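Courses > Materials and Structures > Unit 4 > Handout 7

Filed under: Lecture notes, Statics

Masonry Arches: Line of Thrust and Stability
Prepared by Elvia Barrera. Revised 12/05/2019.

1. Assumptions

The analysis in this unit treats masonry as a set of rigid blocks. Three assumptions are made throughout. The blocks have no tensile strength at the joints. Their compressive strength is taken as unlimited. Sliding between blocks does not occur.

The second assumption is acceptable for small and medium spans, where stresses are low compared with the crushing strength of the stone. The third should be checked at any joint where the thrust meets the face at a steep angle to its normal.

2. Line of thrust

At each joint the compressive force acts at one point. The path through these points is the line of thrust. If a line in equilibrium with the loads can be drawn fully inside the thickness of the arch, the arch can stand. It does not need to be the actual line.

For an arch carrying a uniform load w per unit of horizontal length, with span L and rise h measured on the line of thrust, the horizontal thrust is

H = wL^2 / 8h

Halving the rise doubles the thrust. Flat arches therefore need heavy abutments.

3. Hinges

Where the line of thrust touches the inner or outer face, a hinge may form. A fixed arch is statically indeterminate to the third degree. Three hinges make it determinate; a fourth generally turns it into a mechanism. Small outward movement of the supports commonly produces three hinges — one near the crown and two toward the springings — and this cracking alone is not a sign of collapse. 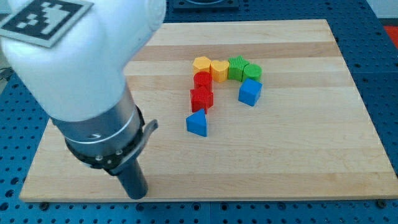
A point load placed away from the crown is usually the critical case. It pulls the line of thrust toward the loaded side and reduces the margin at the opposite haunch. Fill over the haunches adds dead load and limits this shift.

4. Problems

4.1 A parabolic arch has L = 12 m, h = 3 m and w = 20 kN/m. Find H and the vertical reaction at each support.

4.2 Repeat 4.1 with h = 1.5 m. Comment on the abutment design.

4.3 Sketch a four-hinge mechanism for a semicircular arch under a point load at the quarter span. Mark which hinges open on the inner face.

Show all working. Thoa Đỗ will go over 4.3 in the December review section.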